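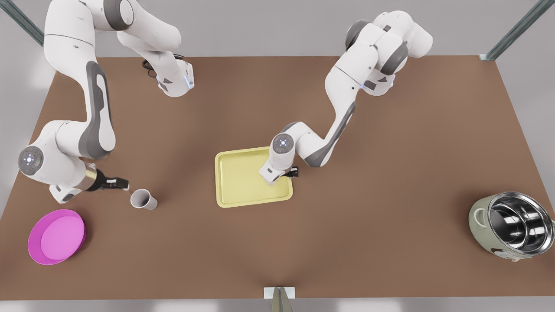
Iltby Institute Opens Study on Fermented Oat Foods and Iron Intake

The Iltby Institute for Food and Health has opened enrollment for a study on whether fermented oat products can help adults take in more iron from their regular meals. The study will be carried out at the institute's clinic in Bamutport and will include 761 participants between the ages of 18 and 50.

Low iron is a common nutritional problem, particularly among women of childbearing age, frequent blood donors and people who eat little or no meat. Iron tablets are widely used to correct it, but many people stop taking them early on account of stomach upset or constipation. The institute has been looking at food-based approaches for several years, with an emphasis on grains that are already part of the local diet.

Whole oats contain a fair amount of iron. They also contain phytate, a natural compound that binds to iron in the gut and limits how much of it the body can use. Fermentation with certain lactic acid bacteria breaks down part of the phytate. The new study will examine whether this change, which can be measured in the laboratory, leads to a difference in iron levels when the food is eaten daily as part of an ordinary diet.

"We have good information on what fermentation does to the grain," said Torunn Midtbø, who leads the study. "We have much less on what happens when people eat the product at home, with coffee, with milk, in a hurry before work. The study was designed with those breakfasts in mind."

Participants will be assigned at random to one of 2 groups. One group will receive a fermented oat porridge base, and the other will receive a porridge base made from the same oats without fermentation. Both are prepared by Boström, a regional grain mill, and packed in identical pouches. Neither the participants nor the clinic staff will know which product has been assigned until the results have been analyzed. Each person will eat one serving a day for 12 weeks.

Blood samples will be taken at the first visit, at the midpoint and at the end of the study period. The samples will be tested for hemoglobin and for ferritin, a protein that reflects the amount of iron stored in the body. Participants will also keep a short food diary, with particular attention to tea, coffee, citrus fruit and dairy products eaten at the same meal as the porridge. Tea and coffee are known to reduce iron uptake from plant foods, while vitamin C tends to increase it.

The diary will be kept through Dandik, an online form developed at the institute for earlier nutrition work. A paper version is available on request at the clinic's front desk and may be returned by mail.

Adults who wish to take part must live within the Bamutport area and be able to attend all three clinic visits. The study is not open to people who are pregnant or breastfeeding, who have celiac disease or an allergy to oats, or who have been diagnosed with a condition that causes the body to store too much iron. Those currently taking iron tablets on a doctor's advice should continue to do so and are not eligible. Multivitamins without iron are permitted.

Signe Kvam, clinic manager, said that early morning appointments have been set aside for working adults. Participants are asked not to eat before giving a blood sample, and breakfast will be served after each visit. Travel within the area will be reimbursed. Anyone whose first blood test shows marked anemia will be referred to their own doctor and will not be placed in either group.

"A referral of that kind is a normal part of screening," Kvam said. "We ask people to tell us at the first visit which doctor they would like the result sent to."

The institute emphasized that the study concerns healthy adults and that its findings, whatever they show, should not be read as advice to replace prescribed treatment. Persons who suspect they have low iron, including those with unusual tiredness, shortness of breath or pale skin, are advised to see a doctor before changing their diet or starting a supplement.

The cost of the study is being met from the institute's own research budget. Boström is supplying the oats and the porridge base at no charge and has no part in the collection or analysis of the data. Under the terms of the agreement, the institute may publish the results without the mill's approval.

Screening visits begin in April, with the first appointment of the day at 7:30 a.m. Enrollment will remain open until all places have been filled. A summary of the results will be sent to every participant and made available at the Bamutport clinic after the analysis is complete.

Information sheets and consent forms can be picked up at the clinic or requested by mail from the Iltby Institute, Participant Office.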